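Bench notebook - desktop tower, strip and refit
Jun 29, 2025

Carried on with the black tower from the Brerkero lot. Davoud wants one worked through properly before we write the strip sheet for the rest, so I took it slowly and wrote things down as I went.

Tower on its side on the slatted table, side panel off. Mains lead out first and the power button held in for 30 seconds. Wrist strap clipped to bare chassis metal, not to the painted shell. Zohreh found last December that the paint gives a poor contact and I got the same result with the meter today.

Asset tag 1737. Entered on the Sadeghi sheet under that number. The old sticker on the carton says something else, ignore it.

Graphics card stays in for now. Willy has asked for it to come out after the memory, as the retaining clip is easier to reach with more room round it. Processor socket is empty. Checked the pins with the loupe, no bends that I could find. It needs a socket cover before the board goes anywhere, and we are short of those. Jamshid to look in the Ploltis drawer. 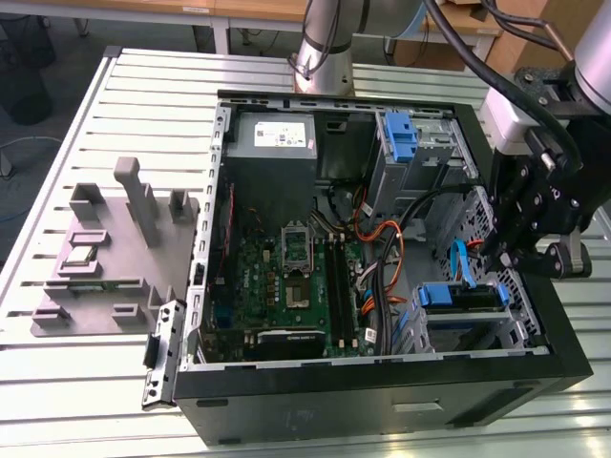
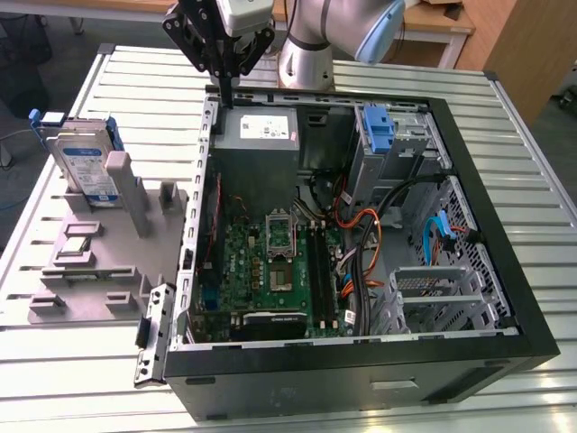

Parts fixture to the left of the case, as agreed.

Blue latches: push towards the bay and lift, don't pull. They are old plastic and I would rather not be hunting for spares. The drive caddy flexes outwards a little when it is gripped by the sides, so hold it by the ends.

The cables are the slow part. The power leads are stiff and spring back over the board as soon as you let go. I tried a loop of soft tape and that held, but it has to come off again before the power supply is lifted. Yiran suggests reusable ties. Have put a pack of 200 on the order with Stutarine, they will do for the other bench as well. SATA lead: release the clip first, the connector on the last machine cracked when it was tugged.

Screws went into the lidded tub. Counted 11 at the end and the draft sheet says 11, so that line can stand.

Still to do:
- socket cover
- blow out the grilles with the small compressor, outside
- ask Davoud whether the power supply label needs copying out in full or only the rating
- correct step order on the draft, memory before graphics card

Panel is on the shelf under the bench with the tag number chalked on the inside.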